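The Sovach Cloth

1. Intake 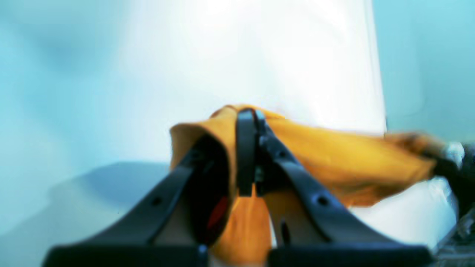

2. Record

Item 264 came in on a Saturday in June, at ten past four, after the front counter had closed. It was a cloth, orange-yellow, unhemmed on two sides. Leen Darwish entered it in the ledger as "textile, household, one" and left the column for owner blank.

The laundry on Ruston Street took in abandoned goods from three hotels. Each piece was washed, dried, measured, folded to a standard size and shelved for 47 days. After that it was sold by weight. The procedure ran to four pages and Leen had written most of it.

Cloths of this kind were folded in half, then in half again, then in thirds. Item 264 did not hold the fold. She pressed it at the medium setting and it opened. She pressed it at the high setting with steam and it opened more slowly. She wrote "resilient" in the remarks column, crossed it out, and wrote "see back."

On the back she wrote the measurements. Length, 400 millimeters. Width, 400 millimeters. She measured again on Monday and got 400 by 402, which was within the tolerance of the tape.

3. Inquiry

Qusai Hakim came about the cloth in the fifth week. He had a claim slip from the Hotel Granari with the room number filled in and the description left empty.

"Color?" Leen asked.

"Mustard. My mother said saffron."

"The form has yellow and it has orange."

"Then put both."

She put both. He said the cloth had been used to wrap bread on the train from Sovach, and before that to cover a radio. It had never been ironed. His mother had rolled it and pushed it into the side pocket of whatever bag was nearest.

Leen went to shelf C and brought it out. It had opened again overnight and was lying across the two items beside it. She set it on the counter between them.

"There is a storage fee," she said. "It is waived under 1,000 grams."

"What does it weigh?"

She put it on the scale. The display settled at 47, the same as the shelf period, and she noted the figure on the slip without comment.

4. Release

He signed in the wrong box and she initialed the correction. Then he took the cloth by one corner, rolled it against his coat and pushed it into his side pocket. It stayed there.

Leen closed the entry at 5:20. Under remarks, after "see back," there was room for one more line. She wrote "rolled" and turned to item 265, a pillowcase marked Issa in laundry pen, folded in half and in half again.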